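**Zwischenbericht an die Förderstelle, November 2020**
Projekt: Figurenlexikon zur Kinderserie »Tolla«
Berichtend: Wubit Seyoum

Wir sind ein gutes Stück weiter als im Frühjahr gedacht, und ich freue mich sehr, das hier aufschreiben zu dürfen! Im April standen gerade einmal die Hauptfiguren im Lexikon, inzwischen umfasst es 1.298 Einträge. Dazu gehören alle Bewohner von Plirnness, auch die, die nur in einer einzigen Folge am Brunnen stehen und grüßen.

## Figuren und Verwandtschaften

Die meiste Arbeit steckte in der Familie Chien. Der Bäcker Chien hat in der ersten Staffel zwei Töchter, in der dritten plötzlich drei, und die Großmutter wechselt zwischendurch den Vornamen. Yesenia Zamudio hat dafür sämtliche Drehbücher der betreffenden Staffeln durchgesehen und einen Stammbaum gezeichnet, der beide Fassungen nebeneinander zeigt. Er ist wunderbar geworden. Wir geben bei jeder Abweichung die Folge an und entscheiden uns nicht für eine »richtige« Version.

Auch Gedero, der Fährmann, hat endlich einen ordentlichen Artikel. Bisher stand dort nur, dass er singt. Jetzt sind alle seine Lieder verzeichnet, mit Textanfang und Erstauftritt, dazu die beiden Puppenspieler-Wechsel, die man an der Stimme gut hört.
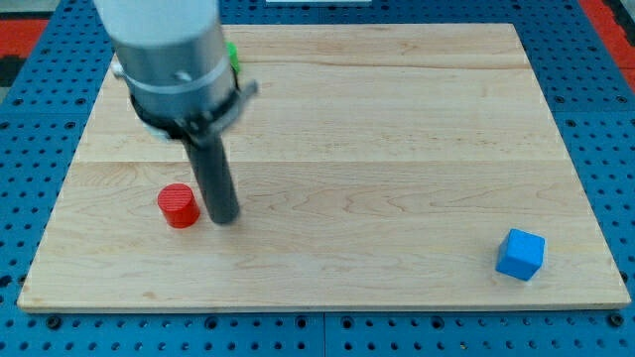 Bei den Nebenfiguren fehlen uns noch die Gäste aus der fünften Staffel. Von 5 Folgen liegen weder Drehbuch noch Aufzeichnung vor, nur kurze Inhaltsangaben aus alten Programmheften. Diese Einträge sind als vorläufig gekennzeichnet.

## Zuschriften

Die Resonanz ist großartig. Seit Beginn der Förderung sind 2.264 Zuschriften eingegangen, viele mit Erinnerungen an einzelne Szenen, manche mit sehr genauen Korrekturen (die Postbotin trägt ihre Tasche links, immer!). Beantwortet sind alle bis auf die der letzten Wochen.

## Mittel und nächste Schritte

Die Ausgaben liegen im Plan. Für die Digitalisierung der Programmhefte haben wir etwas weniger gebraucht und möchten den Rest gern in das Lektorat verschieben, ein formloser Antrag folgt. Bis zum Abschlussbericht stehen an:

- Ortsregister für Plirnness und die Insel
- Einträge zu den Tieren, angefangen bei Gederos Ziege
- Abgleich der Namensschreibungen im ganzen Lexikon

Das Ortsregister übernimmt Yesenia Zamudio, die Tiere mache ich selbst.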